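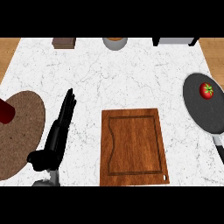 Re: [Alleo-list] Pan task, held-out kitchens

On 10 Apr 2025 the Jusier group wrote:
> Does the policy still find the tomato when
> the worktop changes? Ours lost it on pale stone.

Mostly, yes. We ran 698 simulated trials in the Hinton kitchen, which has the white marble top, after training on 1,341 demos with none on marble. It fails 7 points more often than on the training worktops. Most of the misses are bad grasps at the pan rim.

Randomising the counter texture helped more than adding demos. We used 40 textures. Moving the chopping board made little difference.

Configs are in the Hoani branch.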